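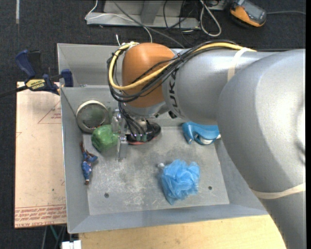

Samah El Khatib

Workshop > Tips > Picking software

Reading time: 2 minutes

These are small things I learned while setting up the planner for bin picking at our bench in Ernley. We use Stirnia for planning and Mustora for the camera side, but most of it should work with other tools.

Put the cables in the collision model. Our KUKA arm has a yellow cable looping around the orange wrist, and the drawing from the maker does not know this loop. I add a fat cylinder around the wrist, 30 mm bigger than the metal.

Model whatever you clamp on the bin. A bar clamp on the rim is easy to forget, and the planner will happily go through it.

Mask the floor of the bin. Scratches and dark holes in the sheet metal can come back as small objects. Save a depth picture of the empty bin and subtract it.

Teach with awkward things. A mesh bath pouf gives poor depth, and glossy blue plastic gives reflections. Keep both in your test set, together with something soft and crumpled.

Limit the last wrist joint to 70 degrees each way until you trust the paths. You lose a few grasps near the walls, but the cables live longer.

Write the version of the settings file in the log. I did not do this in June and lost two days.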